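Cords on the table during laundry tasks: what's your house rule?

Kedura Forum > Bench Practice > Safety and Setup

eldana_g
OK so I'm rewriting the bench rules for our site (the old sheet was one page and half of it was the wifi password) and I'm stuck on power cords. Our old rule says "no loose cords within reach of the arms." Great rule! Except a lot of what we handle now is household stuff with a cord on it. Steamers, lamps, that kind of thing. If I follow the rule to the letter we can't do half the task list.

What do you all do? Cut the plug off? Tie it? Let it flop around and hope?

schnyder_bench
Tie it. Two hook-and-loop straps, one near the plug and one near the body. We've had that in writing at Schnyder for ages and people complain about it exactly once, the first week.

grumpyflange
I'm going to disagree with the above. If you strap every cord, your policy learns strapped cords and then falls over in somebody's bedroom. We leave them however they land. The rule should be about speed and where the person stands. We cap at 200 mm/s any time there's a cord on the table and I've never lost sleep over it.

schnyder_bench
Your speed cap doesn't help if a finger goes through a loop and the arm homes. I watched a lamp leave a table that way. It was not moving fast. It just kept moving.

grumpyflange
Fair, but that's a homing problem. Don't home from inside a loop!

taikhuong
Tài Khương from the Mornow side, hi. We landed in between. Loose is fine, plugged in is never fine, and homing is locked out until the operator says the fingers are clear. I went back through 1,819 of our episodes over a couple of very long evenings in December and the snags were nearly all on the retreat. Grasping was boring. So if you only have the energy to write one rule, write it about the retreat.

eldana_g
Ooh, that's useful, I had nothing in there about the retreat. Do you leave the paper stuff on? Leaflets, the warning band around the cord?

taikhuong
Leave the band on. I pull leaflets if they're in the way of a grasp, otherwise they stay. Your call really.

eldana_g
All right, second try. I've been at this since 7 a.m. so be kind. This is the cord and small appliance section of the draft, the rest is 14 pages and I won't do that to you.

1. Appliances get unplugged at the wall before they go on the table. The plug stays where the operator can see it.

2. Coils may be loose. No knots, and nothing looped over an arm link that belongs to the appliance.

3. Warning bands and tags stay on. Leaflets can stay if they're flat or off to one side (ours has the polarized plug warning in French, which is fun reading on a slow day).

4. Check the cord run before each start, including where it goes near the front edge. 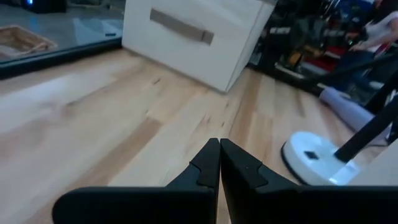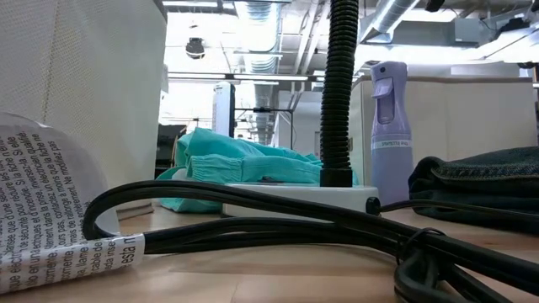
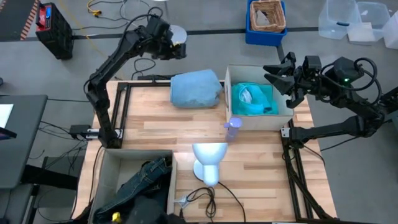

5. Retreat straight up first, then back. Homing stays locked until the operator confirms the fingers are clear.

6. Steamers run with an empty tank. Spray bottles too, unless the task sheet says otherwise.

7. Anything hits the floor, pause, pick it up by hand, log it. Don't chase it with the arm.

grumpyflange
2 is better than I expected. I'd still put a number on speed.

eldana_g
Speed is in the general section, I promise! I'll link to it from 4.

schnyder_bench
I'd strap the thick ones, at least. Steamer cord is heavy and springy and it does what it likes. Could you make it optional by cord weight?

taikhuong
+1 to that. And for 5, say who the operator is when there are two people at the bench. We had 3 different answers to that in one afternoon.

grirnent_mk
Stealing number 7 for Grirnent, thanks. Does "log it" mean you keep the episode or toss it?

eldana_g
Keep it, flagged. I'll add the strap option and the two-person thing tonight and put the new version up in this thread.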